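Plimau sorting cell -- fault review, April 2019
Present: Yevdokiia Maksymiv (chair), Uriel Núñez (notes), two from Urrutia by phone

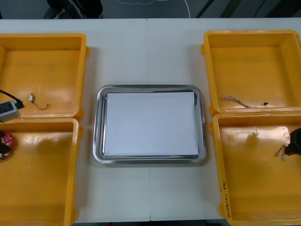
1. Unplanned stops
Cell stopped 20 times since last review. Log says overcurrent on gripper, code 287. Yevdokiia thinks arm is snagging on wire scraps in the yellow bins -- loose strands catch on the fingers, arm keeps pulling. Urrutia not convinced, want to see the current traces first.
Uriel to send them.

2. Restart with guard open
More serious. After one stop the arm moved to home while somone was reaching over the steel tray. No injury. Door switch bypassed in January for testing, never put back. Agreed: no running until switch is wired in and checked by 2 people.

3. Idus software
Update would lower the force limit. Tronier quoted 1,715 for the install, too high. Ask again.

4. AOB
Cables on floor behind table need tying up. Uriel.

Next meeting once the switch is signed off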